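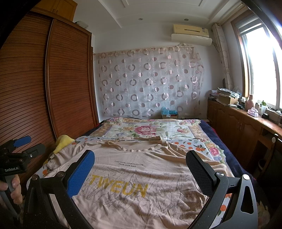
Section 6: Setting up your wardrobe in Pikitlow

If you've followed me this far, Pikitlow is installed, you've made an account, and you've picked a backup folder. Now comes the part I like best (and the part that ate an entire rainy weekend when I did it): getting your clothes into the thing.

I wrote this section for version 3 on a laptop. The phone app has the same buttons, but most of them live under the little hanger icon in the corner.

Before you start

Pick one drawer. Just one! I tried to do the whole closet the first time and ended up with a mountain of sweaters on the floor and nowhere to sit. T-shirts are a good first drawer. They're flat, they're quick, and you probably own more of them than you think.

Note: the free plan stops at 50 items. That's plenty to find out if you like it. I'm on the paid plan with 988 items, and yes, that includes socks.

Adding your first item

1. Open Pikitlow and click Wardrobe, then Add item.

2. Lay the piece out flat with the front facing up and take your photo. A bed works fine, and so does a rug. You don't need to iron anything. I never do, and search doesn't care about wrinkles.

3. Drag the photo into the box on the left. Wait for the green check mark before you touch anything else.

4. Type a name. Use the words you'd say out loud when you're looking for it. If there's writing on the shirt, put the biggest word first. My beige tee with the yellow letters is saved as "TWEUN beige" and I can find it in two seconds.

5. Choose a type, a main color, and a season. You can leave season blank, but the packing lists in Section 8 lean on it pretty heavily.

6. Click Save. Save and add another keeps your type and season filled in, so use that one when you're working through a drawer.

Caution: don't hit the back arrow while the photo is still loading. The item gets saved with no picture, and you'll have to delete it and start over. I've done this more often than I'd like to admit.

Tags, and how not to go overboard

Tags are the words you add underneath the name. I started out with a tag for everything (neckline, fabric, who gave it to me, what I wore it with) and after a month I had 3,511 tags spread over my items and couldn't find a thing. So I wiped them and began again with a short list: work, home, yard, travel, dressy, lend. Whatever list you choose, write it down on paper before you start typing.

To add a tag to several items at once:

1. In Wardrobe, hold Shift and click each item.

2. Click Tag in the top bar.

3. Type the tag and press Enter. Capital letters count, so "Work" and "work" will show up as two different tags.

Bringing in an old list

If you kept your clothes in Erari or Volia before this, you can bring the list over. Export it as a CSV file from the old program, then go to Tools, Import in Pikitlow and match up the columns. Names and colors come across nicely. Photos from Volia come too, but Erari ones don't, so you'll be taking those again (sorry!).

Note: Wieser label printers work with Pikitlow, but leave yours unplugged during an import. Mine tried to print a label for every single item as it came in. I got it stopped somewhere in the scarves.

Checking your work

Click Wardrobe, then Show gaps. Anything missing a photo, a type, or a color turns up in one list, and you can fix things right there without opening each item. When the list is empty, click Backup now and wait for the date to change at the bottom of the window.

Shoes have their own form, with sizes for left and right, and they're covered in Section 7.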